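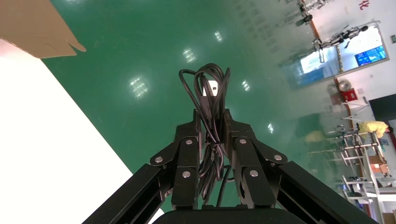
Search this site Go

Last updated June

Looking after your race day gear at home

I've been going to the Avamdale meeting every spring for longer than I care to admit, and most of what I know about keeping a decent outfit going I learned by wrecking one first. So I've put my tips in one spot, mainly so I can stop typing them out for my sister-in-law.

Hats first. A felt hat wants steam and a soft brush and that's about it. Boil the kettle, hold the hat a good hand's width above the spout and keep it moving, then brush anticlockwise around the crown. If the brim has gone wavy, press it flat with your fingers while it's warm and leave it upside down on its crown overnight. Never on the brim! I did that with a lovely navy one and it sat like a dinner plate ever after.

Straw is fussier. It hates being dry, so hang it in the bathroom while you have a shower and reshape it after. Grass stains on straw come off with a barely damp cloth and a tiny dab of dish soap (tiny, or you'll be chasing suds all afternoon).

Speaking of grass, the lawn at Avamdale is murder on heels. Scrape the mud off once it has dried completely, with an old bank card or a paddle-pop stick. Suede gets a clean white eraser on the marks and then a stiff brush. For leather I use plain white vinegar and water, half and half, and then a bit of polish the next morning. I had a pair resoled at Walach for $78 and they've done four seasons since, so do get a quote before you chuck anything out.

Binoculars! Everyone wipes the lenses with a shirt tail and everyone ends up with scratches. Blow the dust off with one of those little rubber puffers, then a microfibre cloth, working from the middle out. Mine are an old pair of Arnons I got for $29 at a garage sale and the glass is still lovely. I keep them in a biscuit tin with a couple of those silica sachets out of shoe boxes, and I swap the sachets when I remember.

Red wine on a pale dress or a good shirt: blot, cold water, blot again, and get it into a soak with laundry soaker as soon as you're home. Check the label first if it's silk or wool, as soaker will ruin both. Champagne looks like nothing on the day and comes up yellow in the wardrobe by winter, so rinse it even if you can't see it.

Sunscreen collars are my pet hate. Rub in dish soap, leave it for half an hour and wash cool. Hot water sets it, and bleach turns it a horrible rusty pink.

Last job is the picnic rug. Shake it, hang it over the line on Saturday night if the weather's kind and hose the waterproof side the next day. Ours is a big Usman one and it takes forever to dry, so I don't fold it until the seams feel dry right through. I got lazy one year and it smelled like a wet dog until Christmas.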